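How We Are Building a Robot Arm That Can Put Things Away

354 shares | 305 comments

Hold your arm out straight in front of you and wiggle it around a bit. Go on, I'll wait! You bent your elbow, and your wrist tipped up and down, and your fingers opened and closed, and you did all of that without once stopping to think about it. A robot arm has to do those same things, but somebody has to build every bending place by hand, plug it in, and then teach it when to bend. This spring and summer, that somebody has been us.

I say "us" because there are a few of us who share a workshop, and we have been making a small robot arm that we call Skurnirden. (Simão Frade picked the name in April, and he says it sounds like a dragon. I think it sounds like a kind of cheese, but he got to the sign-up sheet first.)

The bones of the arm came out of a 3D printer. Maybe you have one at your school or your library. It melts a plastic string and lays it down in very thin layers, one on top of another, a bit like icing a cake with the world's smallest icing bag. You need a lot of patience for it. Our longest piece had to be printed again when the first try came unstuck from the printer in the middle of the night, and Margarida Barros found a big plastic bird's nest there in the morning.

Bones can't move by themselves, though. You have muscles for that, and our arm has servos. A servo is a little motor that is very good at turning to one exact spot and staying there. An ordinary motor, like the one in a fan, just goes around and around. A servo is more like a friend who listens carefully. You say "turn a quarter of the way," and it turns a quarter of the way and holds on tight.

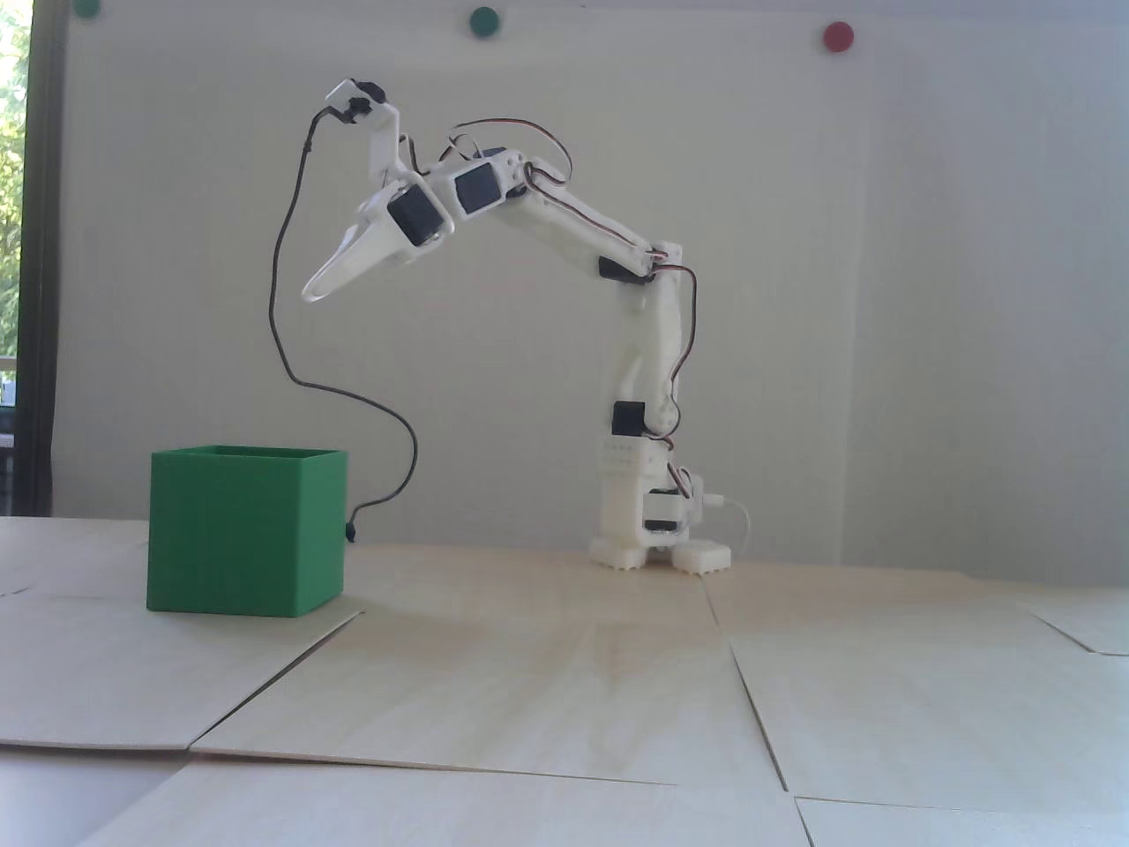 Every servo needs wires, and wires are fussier than you would think. They bring in electricity, and they also carry the message that says how far to turn. If you pull the wires too tight, the arm tugs on them when it stretches, and a plug can pop right out. If you leave them too floppy, they catch on things. So we leave a loop of slack near the bending places, the same way you need a bit of extra room in the elbow of your winter coat. It took us three afternoons to get the loops the way Cremilda Lins wanted them, and she still frowns at them now and then.

The hand on the end is called a gripper. Yours has four fingers and a thumb, and it can feel whether it is holding a grape or a rock. A simple gripper only opens and shuts, and it can't feel much at all. That means we have to tell it how far to close. Too little and the thing slides away — too much and the servo pushes and pushes and gets hot, and then we have to turn it off and go have a snack while it cools.

We practice with plain blocks and boxes in bright colors. A bright color is easy for people to spot from across the room, and it is easy for a computer with a camera to spot, too. You could start with a teddy bear if you liked, but teddy bears are squashy and have ears, and it is much kinder to a beginner robot to start with something that has flat sides.
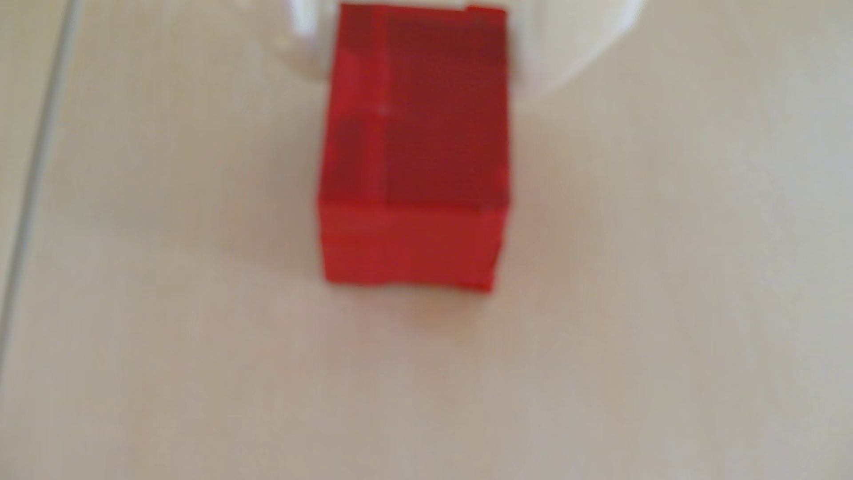
A red block between the fingers of a gripper.

Picking up a block sounds like one job, but try writing it down as if you were explaining it to someone who has never picked up anything. Move over the block. Open the fingers. Go down. Stop going down! Close the fingers. Go up. Our first list forgot the part about stopping, and the gripper bumped its nose on the table.

You can try this at home with no robot at all. Ask a grown-up or a friend to be the robot, put a block and a bowl on the table, and give them orders one at a time. They may only do exactly what you say. Ermelinda Vilela played this with her grandson and he had her patting the butter dish for quite a while before the block got anywhere near the bowl.

Next time I will tell you how we teach the arm where the table is, and how Simão plans to give it a second name.

1,384 likes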